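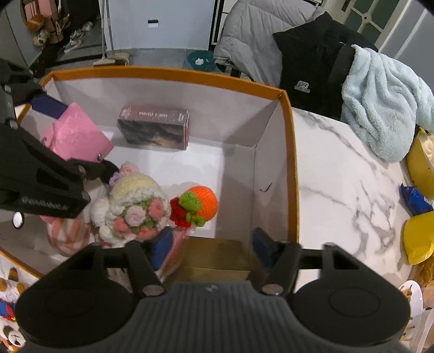

JONDELL, June – Gift packer Sachdeva has changed the way it fills its mixed boxes, after a review of returns showed that soft goods were being flattened by the heavier items packed with them. The new packing order applies to all open-top boxes leaving the Jondell shop and has been in use since the start of the month.

The change mainly affects orders that contain crochet work. Bouquets, fruit and single flowers in yarn now make up a large share of what customers put in a box, and they are often ordered together with boxed goods, pouches and folded fabric. A typical mixed order might hold a crocheted bouquet of pink roses with a cream and white edge, an orange crocheted fruit with green leaves, a pink pouch and a dark boxed item stood against the back wall.

Sachdeva packed 1636 mixed boxes in the six months covered by the review. Of the boxes that came back, 70 were returned with a complaint about the shape of a soft item. The most common fault was a bouquet with its rim folded over on one side. Leaves bent under the weight of a carton came second. Damage to the boxed goods themselves was rare, and the review makes no change to the way those are wrapped.

Under the old method the packer started with the largest item, laid it flat and built upwards. This gave a low centre of gravity and a level top, but it meant that whatever went in last was pressed by the lid. With hard goods the pressure did no harm. With yarn, a few days under a tight lid was enough to leave a crease, and steaming did not always bring the rim of a bouquet back to its first shape.

The new order starts at the back. Rigid cartons are stood upright against the rear wall, with the printed face towards the packer where the depth of the box allows it. Flat pieces, such as card and folded fabric, go on the base. Wrapped items are set on top of these and pushed towards the corners, so that they stop the cartons from sliding forwards. Pouches are put in next and may lie at an angle if there is no room for them to lie flat.

Crochet work goes in last and takes the front of the box. Bouquets are laid with the flowers facing up and the stem end resting on something soft. Round items are placed beside them, close enough to touch but without being wedged. The packer is asked to lift the box at one end before closing it and to watch for movement. If a round item rolls, a strip of tissue is added on the open side.

The sheet handed to packing staff also sets a weight limit. No box with crochet work in it may weigh more than 800 grams when full, excluding the outer carton. Orders over the limit are split between two boxes, and the customer is not charged for the second. Sachdeva said the limit was chosen after drop tests at bench height, in which heavier boxes tended to land on a corner and throw the upright cartons forwards into the soft goods.

The box itself stays almost the same. Jondell customers will still receive the Unura, an open white cardboard box with an orange rim, which the shop has used for its mixed orders for several years. The supplier has made one alteration to the lid, which is now slightly deeper and gives more clearance above the contents. Existing lids will be used up on orders without yarn goods. Old and new lids fit the same base, and the two can be told apart by the depth of the side flap.

Shredded paper has been dropped from boxes with crochet items. It caught in the loops and had to be picked out by hand, and customers had complained of small scraps left between the petals. Tissue is used in its place. Folded fabric that is part of the order may also be used as padding under a bouquet, provided it is clean, dry and free of pins. Fabric with a printed motif is turned so that the motif faces the base.

Ekura, the workshop that makes most of the crocheted flowers sold through the shop, was sent the new sheet before it came into force and asked for two corrections. The first concerned leaves. The draft told packers to fold them inwards, against the petals. Ekura pointed out that its leaves are sewn at one point only and will twist if folded, and the final version says that they should be left as they fall. The second concerned stuffing in round items, which shifts if the piece is squeezed between finger and thumb. Packers are now told to carry these pieces on an open palm.

The workshop has also agreed to supply its larger bouquets with a card collar around the stem end. The collar keeps the stems together and gives the packer something to hold. It is taken off before the box is closed, unless the customer has asked for the bouquet to be ready for display, in which case it stays on and is covered with ribbon. Smaller bouquets and single stems will come without a collar for the time being.

Packing times have gone up a little. Choosing a place for each item takes longer than stacking, particularly when an order mixes several small pieces of different height, and the lift test adds a further step. The shop has moved its cut-off for same-day dispatch from 3 pm to 2 pm to allow for this. Orders placed after the cut-off are packed the next morning. Collection times at the counter have not changed.

Customers who pack their own boxes can ask for a printed copy of the sheet with any empty Unura bought from the shop. It covers the order of packing, the weight limit and the lift test, with a short note on storage: boxes with yarn goods should be kept with the lid loose and should not be stacked. A box that has to be kept for more than a few weeks is best opened once and the rim of the bouquet eased out by hand.

A second review is planned once the new method has been through the winter gift season. It will look at returns again and at whether the weight limit should also apply to felt and knitted goods, which for now are packed under the old rules – heavier items first, lid closed flat. The shop has asked customers who return a box to send it back with the contents in place where possible, so that their position can be checked against the sheet.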